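Workplace & Tools | 2 min read

Will the arm take the packing bench?

Flatell wants an arm on the kitting bench by May, and the sales deck says it will free five people for "higher-value work." I asked what that work was. Loan Quan, who runs the bench, had asked the same thing in writing and got a brochure back.

The bench packs 600 desk sets on a good day. Pencils, trays, whatever the customer ordered that week. Cirby, the vendor, quotes a 91 percent pick rate from its simulator. Fine, but somebody still has to deal with the other picks, and my guess is that it will be the same crew, standing up, waiting for a light to go red.

Cecilia Lamptey in planning thinks I'm being unfair. The simulator lets them try awkward layouts before anyone pays for a fixture, she says, and she'd sooner see the trouble there than on the floor.

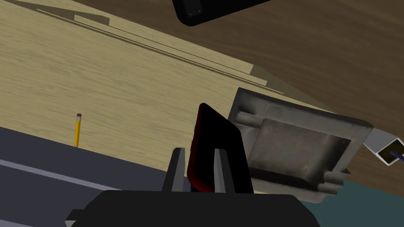 What I'd like in writing before anything is bolted down: who clears the jams, at what pay grade, and whether the target of 70 sets an hour holds while they're doing it. Vinh Tô has put those questions to management for next month's meeting. If there's an answer, we'll print it in full, including the brochure parts.

We use cookies to remember your settings and count visits. Accept | Manage choices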